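I Spent an Afternoon at the Sedard Open Day with the Flilel Two-Arm Cell

I've wanted to try one of these since last November, when my brother-in-law sent me a link and I lost a whole evening to it. So when Sedard put up a sign-up form for their open day I filled it in before I'd even checked the drive (two hours each way, as I learned later, with one decent place for coffee). The short version is that I had a great time, I'm a little bit in love with the thing, and I'm not buying one yet. Longer version below!

First, what I went to see. The Flilel is a tabletop cell with two small robot arms, sold as a package by Sedard with software from a company called Genis. It's meant for schools, small labs, and people like me with a workshop and not enough sense. You teach it by steering the arms yourself, doing the same little job again and again, and then the software tries to learn the job from what you did. The price they quoted me was $3,364 for the whole set, arms and frame and cameras, no computer. That's a lot of money for a hobby. It's also a lot less than I paid for my table saw and the dust collector put together, and I've had less fun with those.

There were 35 of us signed up and I'd guess most came. They split us into groups of 6, which was smart, and each group got its own cell and its own person from the company. Ours was Leonie Janssen, who has a very calm way of watching you do something dumb. She gave us ten minutes on the off switch and the controls and then just handed them over. I was third in line and had sweaty palms by then.

Now, I expected blocks. Every demo I've ever watched online is colored blocks going into a bowl. What they had on the tabletops was ordinary household stuff, and our first job was a belt.
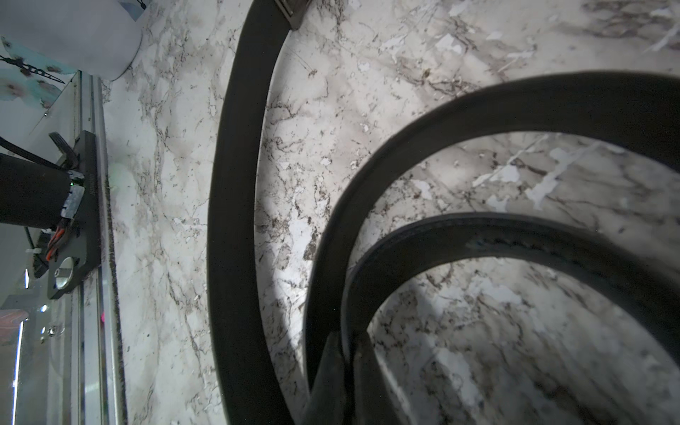
Our belt, coiled up on the marble-pattern top, seen from one of the wrist cameras.

I thought a belt would be easy and I was so wrong. A block stays where you put it. A belt has opinions. You pinch it in one place and a loop you weren't even looking at swings out and drags something else along. The camera at the wrist gives you a nice close look at what the fingers are about to grab, but when a piece of strap is right up near the lens it goes soft and blurry, and twice I closed the gripper on nothing while I was sure I had it. I asked if you could change the focus and Leonie said the standard camera is fixed, and that you get used to leaning on the wider view. I did get used to it, sort of. By my last turn I was glancing back and forth between the two without thinking.

A dark strap on a busy pattern is a good honest test for a camera too, I thought. The countertop has veins going every which way, and I had to look twice a few times to tell a shadow from an edge. Somebody in our group asked if a plain surface wouldn't work better and the answer was yes, at first, and then you take it home to your real kitchen and it falls apart. Fair enough.

How do the arms feel? Better than I expected from the price, with one gripe. The motion is smooth when you go slowly, and there's hardly any lag that I could notice. The grippers are stronger than they look. The gripe is the last little bit of a move, when you want to go down maybe the thickness of a coin. I kept overshooting. A man next to me who flies model planes had no trouble at all with it, so take that for what it's worth. I'd like a slow mode on a button, and when I said so Leonie wrote it down (or drew a duck, I couldn't see her notepad).

Working both arms at once is where it gets really fun. It's a bit like patting your head and rubbing your stomach for the first few minutes, and then something clicks and your hands just sort of go. I yelled. I'm not proud of it. 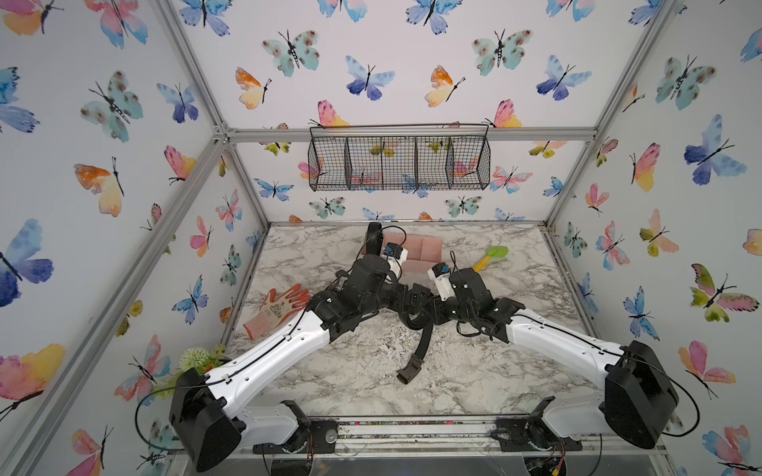
Both arms in close at the middle of the table, with a strap hanging down between them.

The arms sit at the front corners and reach in toward each other, and the middle is where both of them can get at things comfortably. It's also where they get in each other's way. There's a trick to coming in from different heights that took me most of my second turn to work out. If you're the type who bumps elbows at dinner, you'll bump them here as well. Nothing broke when I knocked the two together, and the software just stopped and waited for me to sort myself out, so good marks for that.

I have to say something about the wallpaper. Butterflies! Walls, overhead panel, the works. I loved it. My shop is gray on gray, and if I ever do get one of these I'm papering it with something just as cheerful. There was also a wire basket hung off the back rail with five sections in it, and I'm copying that idea for my own bench whether or not a robot ever moves in. The garden things on the table were for a later round. My group never got as far as the little green and yellow shovel, so I can't tell you how the grippers do with a handle like that, and I'm still annoyed.

The frame is aluminum rail, the same kind of stuff I've used for jigs, and the arms bolt to it with black brackets. I gave ours a good wiggle when Leonie was busy and it didn't budge. You could add your own shelf or lamp with parts from any supplier, and that's a big plus for me. The wiring I'm less happy with. You've got orange and red leads coming out right at the motor and they're just sort of there, in the open. In a showroom, fine. In my shop, with sawdust and a cat, I'd want some kind of sleeve over them, and there isn't one in the kit. I asked at the desk and they said they'd think about it for the next batch.

Software. I only got about half an hour with the Genis side of it and I'm no expert, so this part is thin. Recording is easy, big button on, big button off. Throwing out a bad take is just as easy and I threw out plenty. Naming and sorting the takes felt clumsy, and the list gets long quickly. The training part happens on a separate computer that you have to supply, and I'd have liked a straight answer on how good that computer needs to be. I got three different answers from three people. That needs to be on the box.

For comparison, I tried the single-arm Haberkorn at a maker fair last year. It's cheaper and the manual is much better (a real printed one, with drawings). But one arm runs out of things to do pretty quickly if you're into soft, floppy stuff like cloth and straps, and that's exactly what I'm into. If you mostly want to pick up parts and put them down somewhere else, get the Haberkorn and keep the change.

Things I'd want fixed before I pay: a sleeve or cover for the motor wires, a slow mode, a better way to sort recordings, and a clear line about the computer. None of that seems hard to me, but then I don't have to do it.

As for the open day itself, go if you can. It's free, the groups are small, and you get real time on the controls, which I didn't expect at all. I had 3 turns and could've squeezed in a fourth if I hadn't gone off for a cookie at the wrong moment. Wear shoes you can stand in. Parking is around the back and the sign for it is tiny, so drive slowly past the tire place or you'll miss the turn like I did.

Four stars out of five for the Flilel, and five for the afternoon. I've put my name down for the next one and I've asked for a garden table first.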